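The white tray and the table it lives on

I have been meaning to write about the dining table for a while. It isn't a big table. It seats four if two of them are on good terms, and for years it carried everything that came through the front door: mail, keys, a bag of onions, library books, somebody's gloves. I would clear it before supper and by breakfast it was full again.

In December I decided to try having a few fixed things on it and nothing else. I bought the placemats first. They are striped, brown and white, woven in the sort of open mesh that lets crumbs through to the wood. I know some people hate that. I lift the mat and wipe, and it takes a few seconds. They were in the sale bin at Fekete, the kitchen store out past the bus garage, and I took the last four.

The tray came later. I had a wooden one before, with handles, and I got tired of it. The varnish went sticky where the teapot stood, and the handles meant it wouldn't fit flat in the cupboard. I wanted something white, low, with a lip, and no handles at all. I looked at a lot of trays. Most were too deep or had a slogan on them. The one I ended up with is plain shiny plastic with round corners and a thin dark line along the rim. It cost 30 dollars, more than I meant to pay for a plastic tray, and I put it back on the shelf once before I bought it.

I keep it next to the placemats, and it gets moved several times a day. It goes to the counter to be loaded, back to the table, over to the sink. I usually pick it up by one side if it's empty.

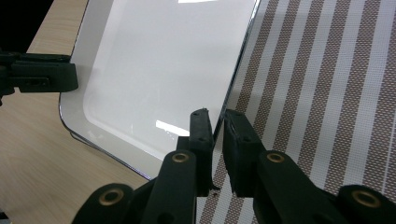
Does a glossy tray scratch more than a matte one? The scratches are about the same in my experience, but you see them sooner on the glossy kind, especially in the evening with the ceiling light on.

Mine has a few fine ones already. I put a cast iron trivet on it the first week, without thinking, and slid it. Since then I've kept a folded cloth under anything heavy or rough. For washing I use warm water, dish soap and a soft sponge, and I dry it right away with a cotton towel. If I let it drip dry there are spots all over it the next morning. I tried a spray called Stevavier that a neighbor gave me. It left a film that I had to wash off with more dish soap, so I gave the bottle back.

The lip is the part I like best. I spilled most of a cup of tea on the tray last month and all of it stayed there. On the old tray it would have run out under the handle holes and onto the table, and the table is pale wood that takes a ring very easily. I have sanded out two rings by hand and I don't want to do a third. The finish I used was a matte oil called Fondon, two coats, and it has held up fine except near the window where the sun gets it.

As for how things are laid out, I have changed my mind a few times. At first the tray stood on top of a placemat in the middle. It looked nice but it slid a little on the mesh, and I lost the use of the mat. Then I put it at the far end, against the wall, and within two days there was mail behind it. Now it sits on the bare wood beside the mats, with a bit of a gap. Sometimes it creeps over onto a mat and I push it back. I don't bother lining it up with the edge of the table.

What goes on it: the sugar bowl, salt, the small pepper mill, and the butter dish at breakfast. Keys are not allowed. That was the one rule I made and it has mostly worked - the keys go on a hook now. When we eat, the whole lot moves to the counter in one trip, and the tray comes back empty for carrying the plates away.
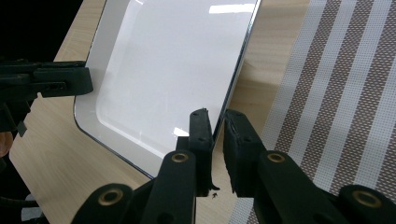 Mieke Dierckx wrote to me after my last post that she gave up on trays altogether, and that a tray on a table is only a smaller table to make a mess on. She keeps her salt and sugar on the windowsill and says she has never missed having them closer. She also asked how I could stand wiping under woven mats every day.

I don't wipe under them every day. It's more like every other day, and once a week I take all four to the sink and rinse them under the tap. They dry over the back of a chair in an hour or two. One of them has curled a little at a corner, and I put it under the big atlas overnight to flatten it. That helped for a while and then it curled again.

She may have a point about the tray. My windowsill is too narrow for a sugar bowl, though, and it's where the cat sits.

The next thing is the drawer under the microwave, with the spare batteries and the rubber bands. I opened it yesterday at 7 in the evening, looked at it, and closed it again. I'll probably start on it when the weather is bad.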